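**Cable mess and a desk phone on a shared table – what do you do?**

**Skirkix** – Thursday

We have a light wood table against a white wall that has turned into the place where everything lands. Desk phone, mouse, water bottle, a cloth, and a knot of black wires with a power adapter under the wall lamp. I want the surface clear by the end of August without drilling into the wall.

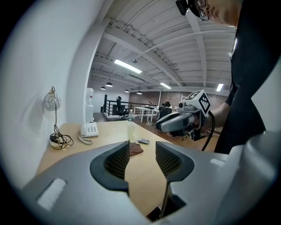

## Replies

**Conomell** (1,403 posts)

Start with the wires. Unplug everything, pull them apart, and tie each one separately. The adapter can go in a box under the table. I'd get rid of the phone too. A corded phone takes up more room than it's worth.

**Rawat** (934 posts)

Disagree on the phone. We kept ours and just pushed it to the far left. The coiled cord is the only annoying part – it creeps across the table unless you tuck it back.

**Skirkix**

The phone has to stay, it's the only line in the room. Left side is fine with me. Same table, with the phone on the left:

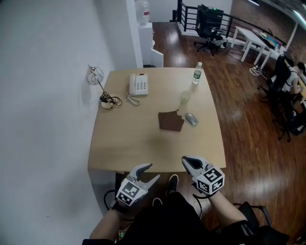 **Tavmont**

Can you get the twists out of a coiled handset cord without buying a new one?

**Rawat**

Unplug the cord from the handset, hold it up by the phone end and let it hang until it stops spinning. Takes 2 minutes.

**Conomell**

Works for a week, then it's twisted again. A new cord is cheap. I still say get the wires done first.

**Skirkix**

Wires on Monday, then. I'll try hanging the cord before I buy one.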